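Cómo lavar los juguetes de plástico de la cocinita (sin estropearlos)

Guía rápida. Vale para frutas, panes, platos, tacitas y demás piezas de plástico macizo. Para tela, madera o cosas con pilas no sirve, eso va aparte.

Lo que hace falta

Un barreño. Agua templada, nunca hirviendo. Jabón de platos normal, el que tengas. Yo uso el neutro de Sollus pero da igual. Un cepillo de dientes viejo. Dos toallas. Bicarbonato por si hay manchas rebeldes.

Paso 1. Separar

Vacía la caja entera en el suelo. Toda. Siempre hay migas de verdad abajo, pelos, una pegatina. Haz dos montones: piezas macizas y piezas huecas con agujero. Las huecas no se sumergen, se llenan de agua y luego sale moho negro por dentro. A esas solo trapo húmedo con jabón.

Si alguna hueca ya huele mal, a la basura. No compensa.

Paso 2. Remojo

Barreño con agua templada y un chorrito de jabón. 20 minutos. Más no hace falta, y con piezas pintadas mejor quedarse corto, la mitad o asi. Las que llevan pegatina, fuera del remojo.

Paso 3. Frotar

Con el cepillo, en círculos, sin apretar en las zonas pintadas. Insistir en los bordes y relieves, ahi se queda todo: la corteza de los panes, el canto de los platos, las semillas de las fresas. Las caras lisas con la mano y ya.

Plastilina seca: palillo de madera, nunca cuchillo. Rotulador: pasta de bicarbonato con unas gotas de agua, se deja un rato y se frota suave. Prueba antes por la parte de abajo.

Pan de juguete y plato blanco:
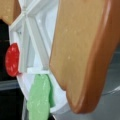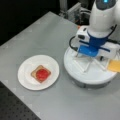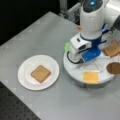

Paso 4. Aclarar

Agua limpia, dos veces. Si al pasar el dedo resbala, todavía hay jabón. Otra vez.

Paso 5. Secar

Toalla extendida, piezas separadas, sin amontonar. Darles la vuelta a media tarde. Al sol directo no, los colores se comen, sobre todo los rojos. Radiador tampoco, se doblan los platos finos.

No guardar nada húmedo en la caja con tapa. Es el error mas típico y luego toca repetir.

¿Y el lavavajillas?

Depende. Si la pieza lleva el símbolo, bandeja de arriba, programa corto y sin secado. Si no lo lleva, a mano. Las piezas pequeñas en una bolsa de malla cerrada o acaban en el filtro.

Cada cuánto

En casa, una vez al mes y después de cualquier catarro. En ludoteca o aula, cada semana, y lo que se chupa, a diario.

La caja

También se lava. Trapo con jabón, aclarar, secar boca abajo. Las esquinas con el mismo cepillo. Y el cepillo después se tira, no vuelve al baño.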